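Drakdale user day — quick wrap before I lose my notes

Back from the Proltent user day at Drakdale. Nearly 400 people in a hall meant for fewer, coffee gone by 9:30. Notes below, rough as they are.

The big one first. The new contacts module is out of beta in February. Duplicate merging is finally in — you pick the record to keep, it pulls the notes and invoices over, and the old one stays in an archive for a while in case you got it wrong. Got a proper round of applause, which tells you how long we've all been asking. 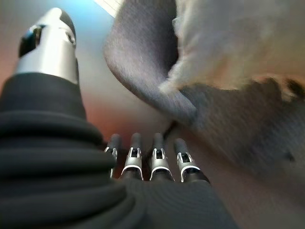
Imports go up too. The old cap was 300 rows at a time, new one is 1,000. Still no good for the really big lists but it'll save our members a lot of mucking about with split spreadsheets. Date columns still have to be day first. Check before you upload, it won't warn you.

Pricing — no change for current customers until the plan renews. After that the small team plan covers 5 seats and extra ones are charged monthly. Asked twice what "extra" costs, got told it's on the website. It wasnt when I looked on the train. 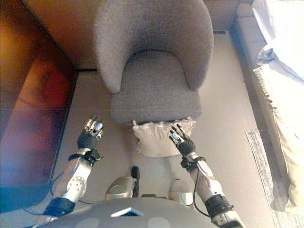 Best session of the day was Ozoliņš, the freight outfit, on cleaning up ten years of customer records. Very plain talk. They froze new fields for a month, went through what staff used, and binned the rest. Sales team grumbled, then stopped. Slides are meant to be going up on the event page, will forward when they do.

Gotcombe had the stand near the doors with their phone add-on. Logs calls straight to the customer's page. Demo dropped out the first time and was fine the second. Worth a look if you're on the phones all day, otherwise probaly not.

Lunch was wraps. Plenty left for the vegetarians for once.
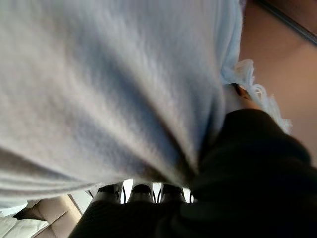
What to do before the switch

Export your contacts and keep a copy somewhere safe. Make a list of any custom fields you can't live without. Admins, check who still has a login, ours had two people who left ages ago. Questions to the office by Friday please and I'll send them through to Proltent in one go.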